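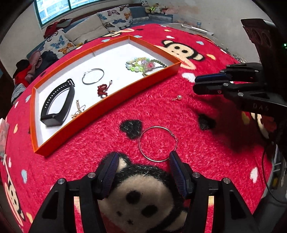

Small items picked off a soft floor covering cause more rejected recordings than any other kind of task we run with hand-held grippers. The rules on this page are the ones used at Turnside for tidying tasks in people's homes, where the operator holds one gripper in each hand and moves jewellery, keys or similar things into a container. A thin hoop earring lying flat on a shaggy rug, with a tiny pearl earring a little further on and a tray to the left, is a normal layout for this work and nothing in it needs changing before you begin.

By Róisín Mac Mathúna
1 November 2025
Last updated: September, section on pads revised after publication of the Listhorpe notes
Reading time: 4 minutes

Before you start

Ask the householder which items may be handled. Write them on the task sheet, one line each, and have the householder initial it. Anything of high value stays out of the task. If you are unsure whether a chain is gold or gold-coloured, treat it as gold and ask.

Check both grippers. Open and close the jaws fully five times. The pads should meet along their whole length. Run a fingertip over the ribs and pick out any fibres. Tighten any screw that turns by hand.

Route the cables behind you or to the outside of your arms. A cable must not cross the space between the items and the container.

Setting the items out

1. Put the container down first and leave it where it is for the whole recording.
2. Place loose items at least a hand's width from each other. Earrings in a pair may be further apart.
3. Do not comb or flatten the pile to make an item easier to reach. The householder's rug is part of the task.
4. Leave patterns alone too. Printed rugs are allowed, including very busy ones. Plain sheets laid over them are not.

Picking up

Bring the open jaws down on either side of the item and stop when the tips touch the pile. Close slowly. With a hoop, take hold of the plain part of the ring and keep clear of the clasp, which bends easily. With a post earring, grip the bead or stone and let the post hang down.

Lift straight up for the first few centimetres and then pause. If rug fibres have come up with the item, lower it, open the jaws and try again. Never pull sideways. Fiona Semple looked through 378 rug recordings for us and found snagged fibres in 76 of them, nearly all after a sideways pull.

One gripper works at a time over any single item. The other waits with its jaws open, clear of the container.

Putting down

Lower the item until it touches the bottom of the tray. Dropping from above makes small posts bounce out. Chains can be left in a heap.

If something is lost

Stop the recording. Put both grippers down, stay where you are and search by hand, starting at your knees. Enter the loss on the task sheet even if you find the item straight away. Do not use a vacuum cleaner.

Finishing

Tick the items off with the householder present and send the sheet to Damian Oberholzer. Keep your own copy until he has replied.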